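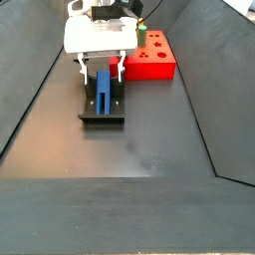

3. Fault during the insertion trials

Our group (Sanaa El Fassi, Noman Kiani, Oranuch Kamolrat) ran 401 pick-and-insert trials on the Rostora cell in January. This section covers the fault that stopped the work at trial 361 and the changes made before the last 40 trials.

3.1 What happened

The task is to grip a block, carry it over the red shape sorter and lower it into the matching hole. At trial 361 the arm began its descent with the block turned slightly in the fingers. The block caught on the rim of the hole. The controller should have stopped on the force limit, but it kept pushing for 3 seconds until Noman pressed the emergency stop. No one was inside the cell. One finger pad was torn, and the sorter had moved 21 mm from its taught position.

3.2 Cause

We first suspected the force sensor. Lahcen Ezzat, the lab technician, checked it against known weights and found no error. The log showed that the force limit had been read correctly at startup and then replaced. Our script called the Fuvel motion library to change speed before each descent, and that call also reset the force limit to its default, a value too high for this task.

The same reset had taken place in every earlier trial. It stayed hidden as long as the block was straight in the grip and met little resistance on the way down.
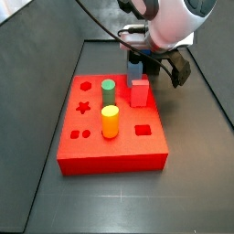 The turned block was a separate problem. Grip width was set once for all shapes, so narrow pieces were held with less force than wide ones and could rotate during a fast move. We repeated the move by hand control at low speed and could not reproduce the rotation. At full speed it came back on the second try.

3.3 Changes made

The force limit is now written again after every speed change and read back before the arm goes down. If the two values differ, the program halts. Grip width is stored per shape. Khadija Metwally, our supervisor, also asked for a check on sorter position at the start of each run — this is done by touching two edges with the closed fingers.

The torn pad was replaced with a spare, and the sorter position was taught again. The last 40 trials ran with all changes in place. The force limit tripped twice, both times on a block that had been loaded at an angle, and the arm stopped as intended.

3.4 Open points

We have not tested the stop at speeds above the one used here. The default force limit in the library is still unchanged, so any new script on this cell will have the same fault unless the limit is set again by hand.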